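# Holding Hands With a Machine

The block is the size of a sugar cube on my screen, and I have missed it again.

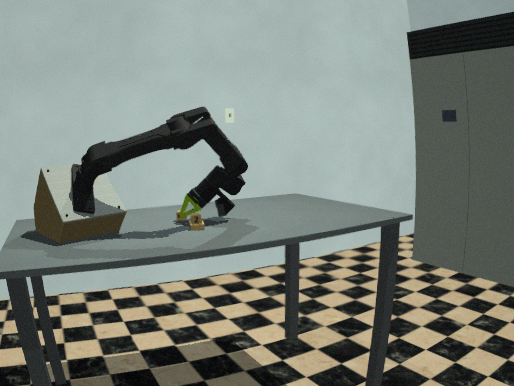
*Two blocks, one green gripper: the simulated bench at Nidano.*

I'm in a rented office in Olten, learning to be a teacher. My pupil is a robot arm that lives, for now, inside a computer. I steer it with a handheld controller, it copies my wrist, and every twitch is saved as a lesson. Coffee, I discover, is also saved.

Nidano wants 1,000 demonstrations of one block being set on top of another. When I arrived at 9 in the morning the team had 797, of which 574 had passed review. The rest were thrown out for dithering, a fault I'd always thought of as a personality.

The software, called Pleler, lets me replay my efforts. They are hard to watch. I come in too high, lose my nerve, and circle the block like a man looking for parking. A robot trained on me would do the same with great confidence -- it has no way of knowing which parts of my performance were the task and which were me.

The engineers' advice is to move as if bored. They have a second bench setup, Erdős, where you take a real arm by the elbow and walk it through the job, and people there are said to be calmer. You can feel the joints push back a little.

After lunch I got two keepers in a row. Then I sneezed.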